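Oct 16, 2018
By Analyn Dagdag

Tips for building a two-armed kitchen helper in a shared workshop

The build at the Diltudari workshop is a pair of arms meant to stand at a kitchen counter and clear up small things: fruit, wrapped snacks, plates. Most of what follows came out of mistakes made in September, when we had the counter modelled on the computer and very little of the real thing bolted down. The tips are in the order we would do the work now, apart from the last few, which didn't fit anywhere.

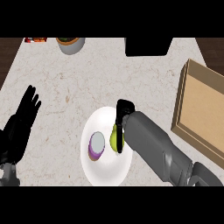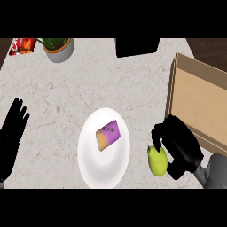 The model counter with a plate, a pear and both arms. The pear is on the plate in the first view and on the counter beside it in the second.

Start with the counter

Measure the counter before you choose where the arms go. Measure the depth at both ends, as old worktops are seldom square. Write the sizes on a strip of masking tape and stick it to the wall where you will be working. Paper gets lost and phones go flat.

Put the model counter at the same height as the real one. We had ours 20 mm too low for a fortnight and every move came out wrong when we tried it on the bench. The fingers went straight into the chopping board. Check the height again after any new feet, mats or levelling screws go on.

Leave the middle of the counter clear. Things that live in a kitchen, such as a plant pot or a bag of snacks, can stay along the back, but put them in the model as well. An arm that has never met a pot in the model will sweep straight through the place where a real one stands.

Choosing what to practise with

Use ordinary food and ordinary packaging. A pear is a good test piece, being wide at the bottom and narrow at the top, so a grip that works low down may slip higher up. Flat things in wrappers are a different problem. Practise them separately and don't change the settings for one while you are still testing the other.

On the real bench, begin with plastic fruit and go on to real fruit later. Pick fruit that is still firm. Ripe pears bruise, leak and leave the finger pads sticky, and sticky pads will make a bad grip look like a good one. Wipe the pads with a damp cloth and a drop of washing-up liquid, then dry them. Don't use kitchen spray, which leaves a film.

A plain plate with a raised rim is worth having in the model. The rim is what catches the fingers. If you only practise picking things off a bare counter you won't find this out until there is a chipped plate on the floor. For the bench, buy melamine plates from a charity shop and save the china.

Weigh everything that you plan to lift. Kitchen scales are good enough. We set a limit of 200 grams for the early tests and kept a list of what came under it on the inside of the cupboard door.

Cardboard boxes and trays

A cardboard box makes a perfectly good place to put things down. Choose a shallow one, or cut a deep one down with a bread knife, and tape over the cut edges. Loose flaps are a nuisance. If a flap can fold inwards it will, usually while the arm is over it.

Tape the box to the counter at the corners with low-tack tape. Peel the tape off the same day if you can, especially from stone. If it leaves a mark, rub gently with warm soapy water. Never use vinegar or lemon on marble.

In the model, give the box thick walls at first. Thin ones let the fingers pass through, and you can lose an evening to that.

Fingers and hands

Slim fingers and full hands each have their uses. Slim ones get down between a piece of fruit and the rim of a plate. A full hand covers more of the fruit and forgives a poor aim, but it needs more room around it. Try both in the model before spending money on either.

Whichever you go for, decide where the idle hand waits. Ours waits open, fingers up, well over to the left of the plate. Choose a waiting place and write it into the start of every program, so that the arm goes there first whatever happened the last time.

For finger pads we have tried bicycle inner tube, drawer liner and the rubber sold by Korkance for mending wellies. Inner tube wore best. Wash the powder off the inside before gluing and rough up the surface with fine sandpaper. Contact glue holds it, but leave it overnight.

Bolts, cables and noise

Mark each bolt with a line of paint pen once it is tight, running across the head and on to the bracket. A glance will then show you if it has turned. The wrist bolts work loose first.

Keep cables on the outside of the elbow and leave a slack loop at each joint. Move the arm by hand through its whole range, with the power off, before you tie anything down. Use hook-and-loop straps for the first month. You will undo them more often than you think.

If the bench hums, put a folded towel under the power supply stand – but never over the power supply itself, and keep the vents clear.

Sharing the space

Label the stop button in large letters and show everyone who uses the room where it is. Keep it within reach of the person standing at the counter, at the front edge. Ours was behind the kettle to begin with, which was a poor choice.

Never reach in while the arms have power. If a pear rolls, let it roll.

Keep the counter used for testing separate from the one used for making lunch. Food from the bench goes into the compost caddy, however clean it looks.

Odds and ends

Save a copy of the model before every change and put the reason in the file name. "Box moved left" is more use than a number.

We named the arms Verex and Pascual, left and right. It sounds silly, but it stopped the arguments over whose left was meant when people stood on opposite sides of the counter.

If a move fails on the bench, run the same move in the model before touching any settings. Check the counter height, then the plate, then the box. One of them has usually been shifted by somebody wiping down.

Old baking trays are good for keeping screws together. Line them with a magnetic sheet, and don't put them back in the oven afterwards.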